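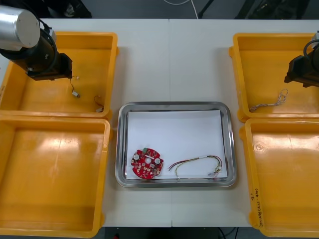
My mother kept her buttons in a biscuit tin, her receipts in a different biscuit tin, and her biscuits in the bread bin. I grew up believing every household worked like this, and I was well into my thirties before I met someone who owned a label maker and used it on purpose.

That someone was Kwesi Aidoo, who lives two streets over from me in Mornby and will sort out your garage if you ask nicely and supply the tea. I asked nicely. We had boxes out there that had survived 4 house moves without being opened (one just said "KITCHEN??" in my own handwriting) and I could no longer get to the lawnmower without climbing over the esky.

He turned up on a Friday at seven in the morning, before it got hot, and the first thing he did was make me drag the lot out onto the driveway. All of it! The camp chairs, the dead whipper snipper, a bag of single gumboots. My neighbour Edgars Kivi wandered across thinking it was a garage sale and had bought my old wheelbarrow for 26 dollars before I'd worked out what was going on.

Kwesi's method is to sort by when you use a thing. Christmas lights go up high, sunscreen and cricket gear go at hip height near the door, and anything you can't put a season to goes in a pile that he calls the waiting room. I'd always sorted by what a thing was, so all my ropes lived together, the tow rope and the clothesline and the bit of twine for the tomatoes, and every time I wanted one I had to untangle the whole family.

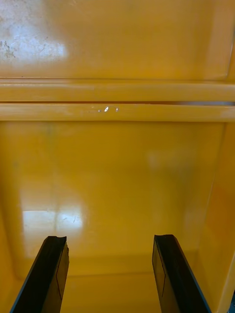

I argued with him about lids. I like a lid. Kwesi reckons a lid is an invitation to stack, and once you've stacked you've lost whatever's on the bottom until you sell the house. We settled on lids for the high shelf only, because of the geckos, and I've sulked about it less than I expected.

The shelving was the one thing I paid real money for. I'd priced a fancy system from Estomitz that came to 800 dollars before you'd added a single hook, had a bit of a lie down, and then found a second-hand set from Van Wijk that needed new bolts and a scrub. It leans slightly to the left. So does the garage.

By lunch the waiting room held 21 items, including a fondue set, a trombone case with no trombone and some curtains from a flat I rented at uni. Kwesi gave me until the end of May to find a use for them or let them go. The fondue set went to my sister, who was thrilled, and the curtains became drop sheets.

I've still got the trombone case. Edgars has offered me ten bucks for it and I'm holding out for fifteen.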